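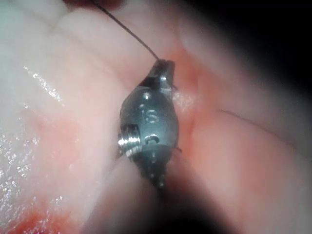 Les points de suture sont, de loin, le sujet sur lequel vous nous écrivez le plus après une petite intervention au centre Jesura, et nous avons donc fini par rassembler sur une seule page les réponses que nous donnons au téléphone depuis des années. Beaucoup d'entre vous imaginent un gros fil bien épais, un peu comme celui d'un bouton de manteau, et sont surpris de découvrir quelque chose d'aussi mince que le fil sombre tenu ici entre les mâchoires étroites de l'instrument. Il y en a pourtant de plusieurs sortes, qui ne se surveillent pas de la même façon, et c'est souvent de là que partent les questions. Prenez le temps de lire, sautez ce qui ne vous concerne pas, et gardez toujours en tête que les consignes remises le jour de votre intervention passent avant tout ce qui est écrit sur cette page.

Rechercher dans la FAQ
Tapez votre question… OK

Comment savoir si mes fils se résorbent tout seuls ?

Le plus simple est de regarder votre feuille de sortie, à la ligne « fermeture ». Si vous y lisez « résorbable », il n'y a en principe rien à retirer : le fil perd peu à peu sa solidité, puis disparaît, en quelques semaines pour certains, en plusieurs mois pour d'autres. Si vous y lisez « non résorbable », il faudra venir les faire enlever. Il arrive aussi que les deux soient utilisés chez la même personne, un fil résorbable en profondeur et un autre en surface, et nous comprenons très bien que cela embrouille un peu tout le monde ! Ne vous fiez pas à la couleur, en tout cas. Il existe des fils foncés et des fils clairs dans les deux familles, et votre voisin de salle d'attente peut très bien avoir un fil qui ressemble au vôtre sans que ce soit le même.

Au bout de combien de temps retire-t-on les fils ?

Cela dépend surtout de l'endroit. Le visage cicatrise vite et l'on y retire les fils tôt, souvent en moins d'une semaine ; le dos, les jambes et tout ce qui se trouve sur une articulation demandent davantage de patience. La date qui compte est celle que le chirurgien a notée pour vous. Si elle tombe pendant vos vacances, appelez-nous avant de partir et nous verrons ensemble s'il vaut mieux avancer le rendez-vous, le reculer un peu ou vous confier à un cabinet infirmier sur place. N'attendez pas d'être sur la route, nous avons plus de mal à vous aider à ce moment-là.

Est-ce que cela fait mal ?

La plupart des gens parlent d'un petit tiraillement, parfois d'un pincement quand une croûte s'est formée autour du fil. Si vous êtes anxieux, dites-le en arrivant — vraiment, dites-le, personne ne vous en tiendra rigueur et nous prendrons simplement notre temps. Vous pouvez rester allongé, regarder ailleurs, parler de tout autre chose. Pour les enfants, apportez un livre ou un doudou, et prévoyez de rester à côté d'eux pendant le soin.

Puis-je prendre une douche ?

Dans la majorité des cas oui, assez rapidement, mais seulement à partir du moment indiqué sur votre feuille. Préférez une douche courte, de l'eau tiède et un savon doux que vous laissez couler sans frotter. Séchez ensuite en tamponnant avec une serviette propre. Le bain, la piscine, la mer et le sauna attendront que la peau soit bien refermée et que les fils externes soient retirés, même si la chaleur de juillet rend la chose pénible, nous le savons bien.

Faut-il garder un pansement ?

Là encore, les avis varient selon la plaie, ce qui explique que votre sœur ou votre collègue n'ait peut-être pas reçu les mêmes consignes que vous. Certains pansements se laissent en place jusqu'au contrôle, d'autres se changent à la maison. Lavez-vous les mains avant d'y toucher, et changez-le s'il est mouillé ou souillé, sauf si l'on vous a demandé de ne pas y toucher du tout. Dans ce dernier cas, passez-nous un coup de fil. Évitez d'ajouter une crème, une poudre ou une huile essentielle de votre propre initiative, même très naturelle et même très recommandée par quelqu'un que vous aimez beaucoup.

Un petit bout de fil dépasse, puis-je le couper ?

Non, s'il vous plaît, et ne tirez pas dessus non plus. Un bout qui dépasse est très courant et ne veut pas dire que la couture se défait. S'il accroche vos vêtements, protégez-le avec une compresse et parlez-nous-en. Avec les fils résorbables, il arrive qu'un petit morceau ressorte plusieurs semaines après l'intervention, comme une écharde. Cela inquiète, mais se règle en général très simplement au cabinet.

Quels sont les signes qui doivent m'alerter ?

Une légère rougeur juste au bord des points, un peu de gonflement les premiers jours, des démangeaisons : tout cela peut faire partie d'une cicatrisation ordinaire. Appelez en revanche sans attendre si la rougeur s'étend, si la douleur augmente au lieu de diminuer, si la plaie coule, sent mauvais ou s'ouvre, ou si vous avez de la fièvre. Si cela saigne, appuyez fermement avec une compresse propre, sans soulever toutes les dix secondes pour vérifier. Un saignement qui continue malgré cela, un malaise ou une difficulté à respirer relèvent des urgences, et il ne faut pas attendre notre réouverture.

Quand puis-je reprendre le sport ?

Nous aimerions vous donner une réponse unique, mais entre une promenade tranquille et un match de handball il y a tout un monde. Marcher est le plus souvent possible tout de suite. Pour les efforts qui tirent sur la cicatrice, attendez le feu vert du contrôle, et souvenez-vous qu'une peau dont on vient d'enlever les fils n'a pas encore retrouvé sa résistance. Le port de charges compte aussi comme un effort : les courses, les packs d'eau et le petit dernier qui veut les bras.

Que faire pour que la cicatrice soit la plus discrète possible ?

Le soleil est votre principal adversaire. Couvrez la cicatrice avec un vêtement ou un pansement, puis, une fois la peau refermée, avec une protection à indice élevé, et continuez ainsi pendant environ 11 mois, davantage si elle reste rosée. Les massages peuvent aider à assouplir la peau, mais seulement quand on vous a montré le geste et donné le départ. Ne vous découragez pas si elle vous paraît rouge ou un peu dure au début. Une cicatrice évolue longtemps, et celle que vous voyez à un mois n'est pas celle que vous garderez.

Comment prendre rendez-vous pour le retrait ?

Vous pouvez passer par votre espace Stamuvora, en choisissant le motif « soin infirmier, retrait de fils », ou appeler le secrétariat et demander le poste 188. Le matin est très chargé jusqu'à 11 heures, et vous patienterez moins si vous appelez après. Apportez votre feuille de sortie et la liste de vos traitements. Si vous avez perdu la feuille, demandez un double au moment de l'appel, en précisant qu'il s'agit du formulaire 2725 ; cela évite à tout le monde de chercher longtemps.

Où se passe la consultation ?

Les retraits se font sur notre site de Druvurstead, au niveau 2, couloir de gauche en sortant de l'ascenseur. L'antenne de Sutter ne reçoit que pour les premières consultations, et nous sommes navrés pour les patients qui font le trajet pour rien — la confusion arrive encore trop souvent. Le parking est gratuit la première heure, ce qui suffit presque toujours.

Puis-je venir accompagné ?

Bien sûr, et nous vous y encourageons si vous avez tendance à tourner de l'œil. Prenez un petit quelque chose à manger avant de venir, portez un vêtement facile à ouvrir, et restez assis quelques minutes après le soin si vous en ressentez le besoin. Il y a de l'eau et du thé dans la salle d'attente, servez-vous.

À lire aussi
Préparer son intervention en ambulatoire
Anesthésie locale : vos questions
Grains de beauté : quand consulter ?
Bien changer un pansement à la maison
Venir au centre de Druvurstead
Créer son espace Stamuvora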